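Removing a sticker from a plastic lid, and care of a white table

Posted in Kitchen and Storage by Şükran Güneş
712 views

Good evening to all. I have two small problems and I hope it is allowed to put them in one message.

I bought seven food boxes from a shop in Toldale, for rice, lentils and cut vegetables. I like them very much, but each has a sticker on the lid. On the first box I pulled it with my nail and it came off in layers. Now there is a grey sticky patch which collects every crumb from the cupboard. I tried washing-up liquid and then the rough side of the sponge, and the sponge made scratches. I do not want to repeat this with the others.

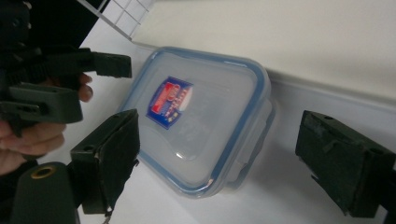
The boxes are for daily use, so I do not want any strong product near the food. They go in the fridge at night and on the table in the morning. The sticker is quite near the blue seal which goes all round the lid, and I am afraid that oil will get under the seal and stay there. Also, should I open the clips or keep them closed when I clean the lid?

My second problem is the table where I fill the boxes. It is white, and turmeric is my enemy. What do you use for every day?
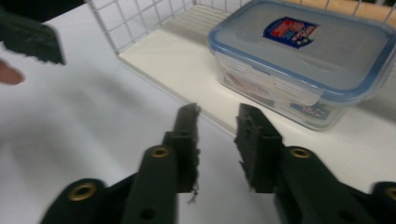 My white table, smooth surface.

Thank you in advance for your patience with my English.

Cinzia Bellini

Hello Şükran, I had the same trouble with jars. Do not pull it cold. Put a cloth with warm water on the sticker for a quarter of an hour, then lift one corner and pull slowly, almost flat to the lid. If some glue stays, rub a little cooking oil on it with your finger, wait, and wipe with kitchen paper. Afterwards wash the lid with soap.

For the seal, you need only a few drops of oil, so it should not travel far. I keep the clips closed with the box empty, and the lid does not move under my hand. If oil does reach the seal, wash along it with a soft toothbrush.

The scratches will stay, I am sorry to say.

Pierina Zanetti

hairdryer

Sandrine Boyer

A hairdryer is possible but please use it on low, I bent a lid once. Cinzia's method is better.

About the table: is it shiny or matte? On my matte one I never use powder cleaner. I make a paste from bicarbonate and water, put it on the yellow mark, leave it for the time of a coffee and wipe it with a damp cloth without pressing. Try it first in a corner. And put a tray under the boxes when you work with turmeric, it has saved me much rubbing.

Şükran Güneş

Thank you Sandrine, it is matte. I add one more picture.

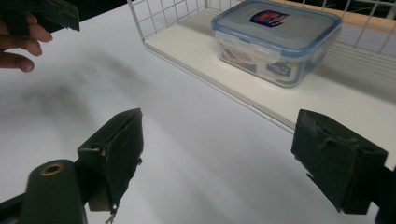
The same table, with the white wire basket on it.

The warm cloth worked on two lids this morning. For the old patch I needed oil two times. I will try the paste in August, when my sister-in-law has gone home and I have the kitchen to myself again.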